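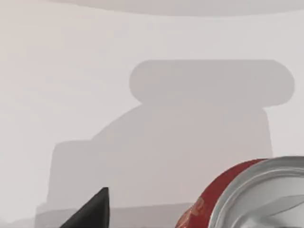 *Rendered view: grey shadow on a pale surface*

## Allergen changeovers on a shared line: speaker notes

Slot is 15 minutes, leave 8 for questions if the morning runs on time. Clicker is on the lectern.

**Opening**

- Thank Sibel Ekinci for the invitation. Say who I am and that I run hygiene at the Closport bakery site.
- The talk covers one line, three recipes, one of them with sesame. I won't go into labelling. Usa Srisuk has that after the break.

**How we used to do it**

- Sesame rolls ran whenever the order came in, sometimes twice in a shift.
- Full strip-down and wet clean each time. Crew were rushed and the sign-off sheet got filled in at the end of the shift.
- Pause here. Ask who still signs off on paper.

**What we changed**

- Sesame now goes last in the day. Berkay Işık in planning moved the orders and had to talk two customers into later delivery.
- Separate scoops and tubs, kept in a locked cupboard by the mixer.
- Swabs at 8 points on the line before the first plain batch. Show the list, don't read it out. The one under the seeder belt is the one people miss.
- If a swab fails, clean again and swab again. The line stays stopped until Şengül Türkmen or her deputy signs.

**Numbers**

- 41 changeovers since March. Two failed swabs, both at the seeder.
- Each full clean takes about 900 litres of water. We do fewer of them now. I haven't got a yearly saving yet, so say so if asked.

**Training**

- New starters watch one changeover, then do one with a supervisor beside them. Agency staff get the same.
- Ertuğrul Oral wrote the one-page guide. Copies on the table by the door.

**If there's time**

- The dust problem in the flour store. Otherwise skip and go to questions.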